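Vernton Parts Library – Minutes of the Stock Meeting
Held 4th November in the upper room, Drusska House

1. Minutes of the last meeting
Agreed as a correct record, with one change. Under item 5, "washers" should read "spacers".

2. Matters arising
The Tralura shelving was delivered in August. Two uprights were short and have been replaced by the supplier at no charge. The label printer is still out of use.

3. Stock count
The count stands at over 3,000 items. Clock and radio parts are complete. Sewing machine parts have been counted but not yet entered, as the old card numbers do not match the new list. It was agreed to keep the card numbers and add a second column.

4. Loans
Members may hold up to 10 items at a time. A request to raise the limit to 30 for repair days was discussed. Agreed for repair days only, with items back by close.

5. Small parts storage
Envelopes are splitting and will be phased out. Compartment boxes with a see-through lid are preferred – contents can be checked without opening. Boxes to be labeled on the front wall as well as the lid. 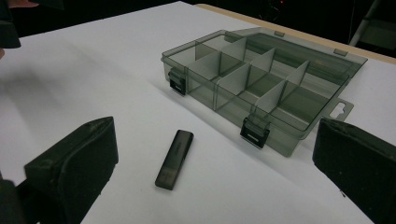 Item 5: compartment box, smoky-gray plastic, lid open.

Spending of up to $100 on boxes was approved. Quotes to be obtained from Ong and one other supplier.

6. Any other business
The stair light needs a new switch. To be reported to the landlord.

Date of next meeting to be confirmed by email.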